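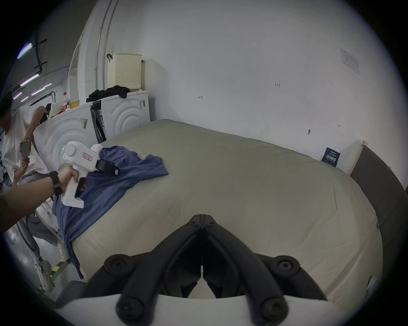

Seit dem Sommer liegt der Topper bei uns auf dem Bett und rutscht auch bei unruhigem Schlaf nicht mehr weg, schreibt eine Kundin aus Kemeys. Nur das erste Aufziehen des Bezugs habe sie zu zweit gemacht.

Kurex Matratzentopper Sturnik
Artikel 102-48

Der Sturnik ist ein Topper aus Kaltschaum für Einzel- und Doppelbetten. Er wird auf die vorhandene Matratze gelegt und mit vier Eckbändern befestigt. Bei Doppelbetten mit zwei Matratzen überdeckt er die Mittelfuge.

Technische Daten
Kern: Kaltschaum, beidseitig verwendbar
Höhe mit Bezug: 8 cm
Bezug: Doppeltuch, versteppt, umlaufender Reißverschluss
Waschbar: Bezug bis 60 Grad, Kern nicht waschbar
Breiten: 90, 100, 140, 160 und 180 cm
Länge: 200 cm, Überlänge 220 cm auf Bestellung
Preis in 180 x 200 cm: 399 Euro

Spannbettlaken
Matratze und Topper können gemeinsam oder getrennt bezogen werden. Für den Topper allein empfehlen wir Laken mit niedrigem Steg. Wer beides zusammen bezieht, misst vorher die Gesamthöhe - bis 31 cm passen die Laken der Serie Brarnitov, darüber wird die Ausführung mit hohem Steg benötigt. Laken sind nicht im Lieferumfang enthalten.

Pflege
Den Topper nach dem Auspacken flach auslegen und 48 Stunden lüften. Ein leichter Eigengeruch ist in dieser Zeit normal. Später alle zwei bis drei Monate wenden und dabei auch Kopf- und Fußende tauschen. Bezug nicht im Trockner trocknen.

Lieferung
Der Topper kommt gerollt in Folie. Überlängen werden gesondert gefertigt und sind vom Umtausch ausgeschlossen - bitte vor der Bestellung nachmessen. Ersatzbezüge sind in allen Breiten einzeln erhältlich.

Preisstand: 3. Oktober 2021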